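Last updated: 2021-01-21

We use cookies to remember your list settings. By reading on you accept this.

Re: [cell-users] Dress pack keeps creeping on the bin cell

Jannik Rothe wrote:
> Hi all, we're setting up a bin cell at Altcombe much like the one Gisela
> has at Flumden, and I can't get the cables on the wrist to stay put. After
> 200 cycles or so the loop has crept toward the tool and the hoses start to
> rub. Do you tie everything together or leave some of it free? Also, how do
> you keep the bin from walking? Ours moved far enough last week that I had
> to teach the corners again.
> Jannik

Hi Jannik,

Oh, I know that creep! We fought it for most of last April, and I still go over and look at the loop before I start anything long.

First thing, don't tie it all together. I did that on the first try (looked very tidy, was very proud) and every time the wrist turned, the stiffest cable dragged the rest along with it. On ours the thick yellowish one is the boss. It wants a big lazy bend and it will get one whether you like it or not, so I let it make its U over the wrist first and then lay the black ones in beside it. Only after that do I put a strap on, back up the arm, and snug is plenty. If you can't slide a cable under the strap with two fingers, it's too tight.

Then I run the wrist by hand to both ends of its travel, at the lowest speed, with the arm already down in the bin. Do it in the bin! I used to check it up in the open air where everything clears beautifully, and then the first low pick in a corner would pull the slack right out.
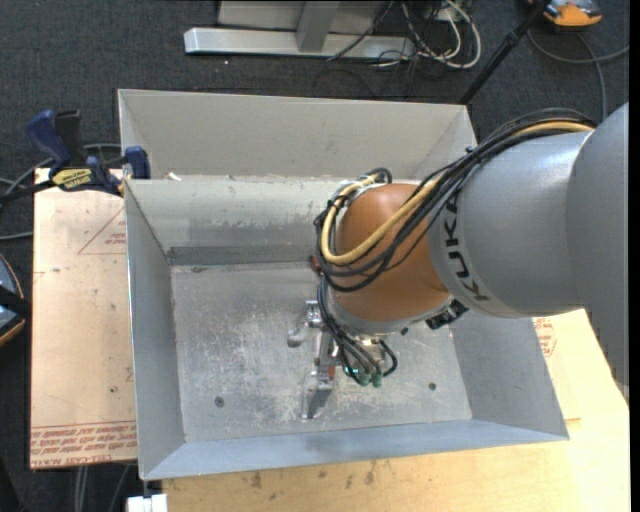
The KUKA down in the bin with the cables looped over the wrist. Blue clamp is on the left corner.

As for walking, we use a bar clamp on the edge of the bin, and before that I tried rubber feet, which were useless on our table. Put the clamp on before you teach anything, then lean on the bin with your whole weight and see if it shifts. I also draw a pencil line on the table along the front edge. If the bin and the line don't agree in the morning, I don't start until they do. Osa thinks I'm fussy. Osa has also never had to teach four corners twice in one afternoon.

You'll get scratches on the floor of the bin, ours is covered in them. I wouldn't chase every one, but if a deep new one turns up, check your lowest Z. Mine had drifted after a tool swap because I'd typed the old tool length back in, 152 instead of the new one. Took me far too long to find.

What I do now, more or less:

- every 60 cycles, stop and look at the loop, no touching
- every 200, feel along the hoses for flat or shiny spots near the fittings
- after any bump, redo the tool check before anything else

Thiele sent me a cable sleeve to try and I can't make up my mind about it. It stops the rubbing but makes the whole bundle stiffer, so I've left it off for now. You can have it if you want to play with it.

What strap spacing are you running? And is your yellow-type cable coming in from above the wrist or from the side? That made more difference for us than anything else.

Cheers from Flumden,
Gisela Diekmann

Recent on this list
- Re: Which grease for the linear axis?
- Gripper fingers, worn pads, where to buy
- Error 368 after a restart
- Tool length check without a probe
- Spare teach pendant wanted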